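February, just gone nine in the evening

Feet up at last, tea poured, and the whole flat smells of clean towels. I'm absurdly pleased with today. I know it was only laundry, but I have come home feeling as if I'd been to the seaside.

The machine at home is still dead. The man from Promberg rang at eight this morning to say the part is stuck somewhere and could I manage another week, and I said yes very cheerfully, because by then I'd already made up my mind to take everything to the launderette. And I do mean everything! Both sets of bedding, the bath mat, the heavy blue throw, all the kitchen cloths and the curtains from the little room, which haven't been washed since we moved in. I used the two big Gisteo bags with the long handles and wore them crosswise like a postman. The number 6 bus was nearly empty, so I had the space by the doors to myself, bags and all.

## The launderette

How have I lived here this long and hardly ever gone in? I love the place. It's so bright in the daytime – great shiny white tiles on the floor that throw the light back up at you, and yellow paint here and there that makes even a grey morning feel a bit like June. There's a huge dark blue panel painted on the wall, covered in tiny writing, and I decided I would read all of it while I waited. I got through one column and then gave up and had my sandwich.

The green shelves in the corner are my favourite thing there. They've got pink trays in them, and I do like pink against green, it makes me think of rhubarb. I've been wanting something like that for the cupboard under our stairs, where the pegs and cloths and odd brushes all live in one carrier bag and come out in a tangle. Folded cloths in one tray, small bits and bobs in another, and you can pull the whole thing out and see what you've got. So simple! I came home with the idea fully formed.

The machines are lovely too, big steel things with chrome round the doors, and they have little crossed-out pictures along the top telling you off before you've even begun. I checked my pockets twice. (One hair slide, a bus ticket and half a biscuit.)

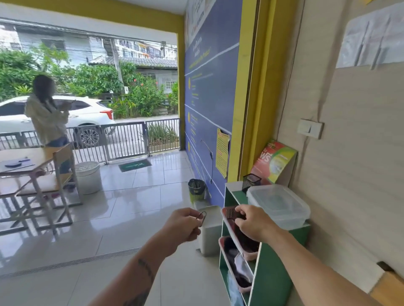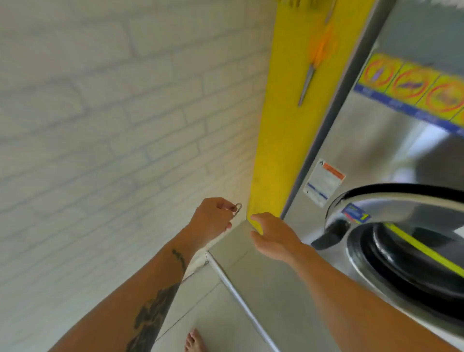 ## Gudrun and the curtains

Gudrun Berge came in while my second load was going round. I hadn't seen her since before Christmas and we both shrieked. She had one duvet with her, an enormous goose down thing from Drokavness that belonged to her aunt, and she was fretting over whether it would come out in lumps. I said put some tennis balls in the dryer with it. She said she didn't own any tennis balls. Neither do I, come to that, so I don't know why I was so sure of myself.

We sat and talked for the whole of her wash. Her new kitchen is in and she's thrilled with it, apart from the tap, which points at the draining board. She's doing the garden next and wants to dig up the whole of the back lawn for vegetables. I offered her my spare raspberry canes and she says she'll take every one. Then she helped me fold the curtains, which I'd have made a dreadful job of by myself. We did it properly, corners to corners and walking towards each other, and it was like a country dance.

The curtains! They aren't beige. I've believed for years that they were beige, and they've come up a soft cream with a thin green stripe that I had completely forgotten. I held them against the window as soon as I got in and the little room looks twice the size. I'm going to iron them tomorrow while they've still got a bit of give in them.

## Under the stairs

I couldn't wait, so I started straight after supper. Everything out on the hall floor: pegs, dusters, shoe brushes, the old Strömberg iron with the frayed flex (that's going, finally), three bottles of the same stain remover, and the lid of something. I haven't any trays yet but I cut down two shoe boxes for now and they do very well. Cloths are folded in one. The brushes and clips are in the other. The pegs have gone into the biscuit tin with the windmill on it, and I keep opening the door to have a look.

I measured the gap with the sewing tape and it's 752 millimetres wide, so a narrow shelf unit would go in with room left for the ironing board. I shall have a look round the hardware shop at the weekend and see if they do anything in green.

Must remember:

- ring Gudrun about the raspberry canes
- ask her how the duvet came out
- more coins in the jar for next time
- hem on the left curtain, needs a few stitches
- proper trays (pink if they have them!)

Bed now. Clean sheets, dried all the way through and still smelling of the launderette, and I've put the good pillowcases on.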